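A visit to the football museum in Ostden

In October 2025 I went with Kenneth Ocampo to Ostden to see the small museum of the football club Karusus. We both come from Prenitz, so the train needs only 30 minutes. The entrance costs 8 euros and the ticket is also good for the tour of the ground.

Our guide was Mattes Grube, a former goalkeeper. He spoke slowly and clearly, for which I was thankful. The first room shows the early years of the club, with team photographs, membership cards and a very heavy leather ball. The oldest shirt was sewn by the wife of a player, and the number 11 on the back is a little crooked.

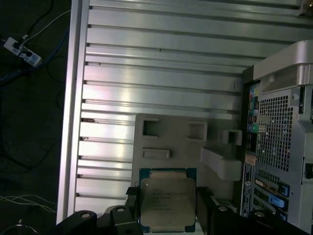

After this we went up to the second room, where the cup matches have their place. Karusus reached the semi-final in 69 and lost it on a replay. Mattes played us the radio report of the second half, and an older lady beside me knew the line-up by heart.

The ground itself was closed in June for new turf, and we were allowed to walk only along the touchline. The changing rooms are narrow and the benches are very low. Kenneth would have liked to stay longer in the press room, but the next group was already waiting.

The café by the ticket desk is run by Marites Enriquez. I recommend the potato soup. Large bags must stay in the lockers, for which you need a one-euro coin.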